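Gripper arm coming to our packing bench, what happens to the people?

Posted in Work and Shop Life
December 7, 2021

pilar_at_bench

I work for a small company that sells craft kits, and most of what we do by hand is pick the small pieces and put them in the trays. Management brought in an arm in November and they keep telling us it will "take the boring part" and leave us the interesting part. I have been picking for years and I would like to know which part is the interesting one.

What I see so far is that it picks up one foam shape at a time, slowly, and someone stands next to it. The shapes are soft and they crease when it squeezes. We have been told 85 percent of the picking will go to the arm by spring. Has anybody been through this at a place our size? Did they cut hours? Should we be asking for something in writing? 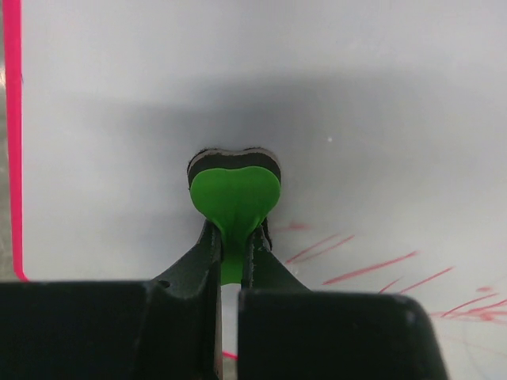 Photo: pilar_at_bench

That is one of the green hearts. The sales sheet (the product is called Talter) says "gentle handling of delicate goods." A person would have that in the tray and be on to the next. I'm not against machines, I just want to hear from someone who isn't selling one.

Grethe Briem

We went through it at Okasska, 54 people on the floor when it began. I'd be careful with that percentage. Ask them 85 percent of what. At our place it meant the items the arm had been set up for, and the awkward ones stayed with us, so the work that was left was all awkward ones. Your hands get no rest on an easy piece anymore.

They didn't let anyone go in the first year. They stopped replacing people who left -- same result, only slower, and there is no meeting about it. Overtime went first. Then the job titles changed and two pickers became "cell attendants" for the same pay. 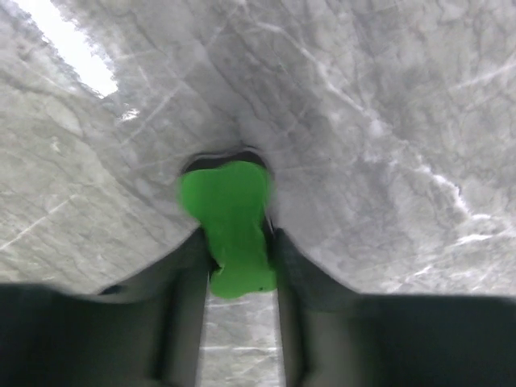 So yes, get it in writing, and get these in particular:

Who clears it when it drops or jams, and does that time count against your rate?
What is the rate for the person standing beside it?
Who decides a creased piece is good enough to ship?
If the trial is extended, who hears about it and when?

We never got an answer on the creased ones. For months we were pulling them out and flattening them by hand, and none of that showed up in the numbers the vendor took away with them. Write it down yourselves, every shift, in a plain notebook. Ours was the only record anyone had when the rates came up for review.

I will say my wrists are better. I'd still have liked to be asked.

tomasz_k

100% agree on the notebook. We had a Flirereo unit for 3 months and it went back. Don't count on that though, they got another brand after.

dockside_ron

just learn to run it, whoever runs it keeps the job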